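Condberg hand-held gripper, used for teaching a policy to pick up cloth and bedding

We have had two of these since December. Kyu-ri Kwak and I collected 376 demonstrations with them, all on blankets, quilts and loose fabric, then trained the same policy we had trained on our older teleop data. The old set had 1758 demos and took far longer to record.

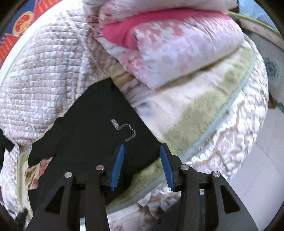 Fingers open over black cloth, blue pads on.

On held-out folds the policy from the Condberg data failed 13 fewer trials than the old one. I put most of that down to variety - you can carry the tool to any bed and start recording. Dark fabric is still the weak spot. Grasp points drift on it, and more demos did not fix that for us.

Build is good. The pads are easy to swap. The Undosero export script is slow and dropped two sessions before we updated it. My wrist gets sore after an hour.

Four stars. I would buy it again for soft goods, less sure about small rigid parts.

- Cameron Tosh, Laltley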